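Himitz 224 型台式平压机 安装与使用手册

第四章 安放、接线与首次压平

本章适用于带手动压杆的 224 型主机。配 Prundlow 脚踏开关的机型，先按本章完成安放和调平，再按附录二接入脚踏开关。文件修订日期：2024年9月19日。

4.1 安放位置

1. 选择能承受整机重量的固定台面。不得使用带脚轮的推车或折叠桌。
2. 机身后方留出散热空间，散热栅不得贴墙，也不得被窗帘、布卷或纸箱遮挡。
3. 上压板完全抬起时会超出机顶。安放前先将压杆抬到最高位，确认上方没有搁板和灯具。
4. 拆除运输固定件。固定件共有两种：上下压板之间的硬泡沫垫，以及压杆根部的红色锁销。锁销应与手册一并保存，搬运时还需装回。
5. 撕去下压板表面的保护膜。边角残胶用无绒布蘸清水擦除，禁用丙酮和含研磨剂的清洁膏。

注意：未拔锁销时强行下压，会使压杆轴套变形。此类损坏不在保修范围内。

4.2 调平

1. 将水平仪沿左右方向放在下压板中央，旋转前侧两只地脚，直至气泡居中。
2. 将水平仪转为前后方向，旋转后侧两只地脚。
3. 重复前两步，至两个方向均无需再调。
4. 用随机扳手锁紧地脚上的防松螺母，锁紧时另一只手须扶住地脚。

调平后在下压板四角各放一张薄纸条，放下上压板，不加热，逐条轻抽。四条阻力应当接近。若某一角明显偏松，先检查该角地脚是否悬空，再参照第七章调整压板悬挂弹簧。

4.3 电源

额定功率为 2000 W。应使用单独的接地插座，不得与电热水壶、熨烫设备或空调共用一路。延长线一律不得使用。

1. 确认机身左侧电源开关处于“断”位。
2. 将电源线插头插入机身后部插口，顺时针旋紧护套。
3. 将另一端插入墙面插座。
4. 合上电源开关，面板应显示室温，且“加热”指示灯不亮。

面板无显示时，按 9.1 节检查后部熔断器。面板显示 E2 时，表示温度探头未接好，应断电后重新插接下压板后沿的白色插头。

小心：压板断电后仍会长时间保持高温。面板熄灭不代表压板已经冷却。

4.4 备料

待压材料分为织物、非织造薄料和纸张三类，在面板上分别对应 F、N、P 三档。材料类别不明时，一律先选 P 档，取边角料试压。

1. 清除材料表面的钉书钉、别针、胶带和硬质颗粒。
2. 将材料在台面上摊开，沿较长的一边用手掌向外抚平。
3. 较深的折痕可先反向轻折一次，再摊开。
4. 有书写或印刷痕迹的材料，上下各垫一张隔离纸，防止颜色转移到压板上。

材料表面的细密褶皱无须逐条处理，压平时会随整体受压展开。交叉折痕和死折另见 4.6 节。

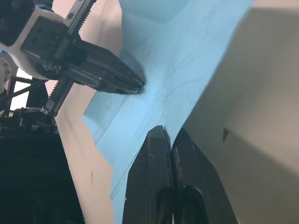

图 4-1 浅蓝色薄料，表面可见褶皱与细线纹

备料时不要向材料喷水。需要加湿的，将材料与微潮的吸水纸叠放在密封袋中，放置时间由材料厚度决定，织物通常短于纸张。取出后表面应无明水。

隔离纸可选原厂件，也可使用 Saliba 无硅隔离纸。含硅油的烘焙纸会在压板上留下痕迹，不得代用。隔离纸出现发黄、发脆或自身带有折痕时应更换。

4.5 首次加热

首次加热的目的是除去压板涂层中残留的挥发物，此过程中不得放入任何材料。

1. 打开窗户或开启排风。
2. 将压杆抬到最高位，旋转温度旋钮至“中”。
3. 按“加热”键，指示灯转为橙色。
4. 到温后指示灯转为绿色，在此状态下保持大约 30 分钟。
5. 关闭加热，等待面板示数降至 22 ℃，或降至与室温一致。
6. 用干燥的无绒布擦拭两块压板。

首次加热时出现轻微气味属正常现象。出现明烟或外壳局部变色时，应立即断电并联系经销商。

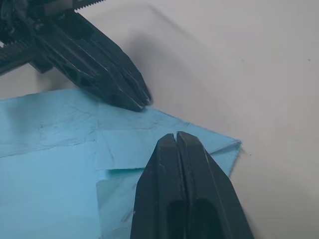
完成擦拭后，检查上压板四周的毛毡密封条。密封条受热后可能略有回缩，接缝处允许出现窄缝，但不得翘起。翘起部分用指腹压回槽内，不要使用胶水。首次加热只需进行一次；更换压板或重做涂层后，须重新执行。

4.6 首次压平

1. 按材料类别选择 F、N 或 P 档。
2. 将压力旋钮调至最低刻度。
3. 待指示灯转绿后，在下压板上铺一张隔离纸，放入材料，再覆盖一张隔离纸。材料任何一边都不得超出压板。
4. 双手握住压杆，匀速下压至听到一声锁止声。
5. 计时结束后蜂鸣器响，向上提压杆。锁止机构在阻力较大时需要稍加用力，但不得撬动。
6. 连同隔离纸一起取出材料，放在平整的凉台面上，上面加盖一块平板，冷却后再揭去隔离纸。

死折处理：材料曾折成多层时，须先全部展开，单层放入。多层同压会在上层留下下层折边的印痕。交叉折痕处压力上调一格，时间不变，连续两次仍未展平的，应停止操作并重新加湿。

警告：下压过程中，手指不得进入压板之间。两人同时操作时，由握压杆的一方发出口令，另一方双手离开压板后方可下压。

冷却用的平板应保持室温，不得使用刚接触过压板的金属板。Olthorpe 木质压书板可以使用，使用前检查板面有无翘曲。
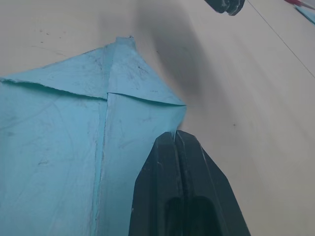
Elias Nassar 在本节的用户意见栏中写道：第 6 步应当注明揭隔离纸的方向。我一直从中间提起，薄纸常被带起一道新的弯痕，后来改为从一角贴着台面向对角卷，这个问题再没有出现过。另外，P 档的蜂鸣器声音太小，车间里听不清，希望面板能加一个闪灯。

编辑部答复：揭纸方向已列入下一版修改内容，操作时可按上述方法执行。蜂鸣器音量可在设置菜单中调整，进入方法为按住“档位”键后合上电源开关，再用压力旋钮选择音量。现有面板不支持闪灯提示。

4.7 停机

1. 按“加热”键关闭加热，取出压板间的材料和隔离纸。
2. 将压杆留在最高位，直至面板示数与室温一致。
3. 断开电源开关，拔下墙面插头。
4. 放下上压板，不要锁止。长期锁止会使悬挂弹簧失去弹性。
5. 罩上防尘罩。

停用超过一个季度的机器，重新启用前须再做一次 4.2 节的纸条检查。每年三月的例行保养项目见第八章，其中压杆轴套的润滑应使用随机附带的油脂，用量以轴套外缘刚好出现一圈油膜为准，多余油脂须擦净。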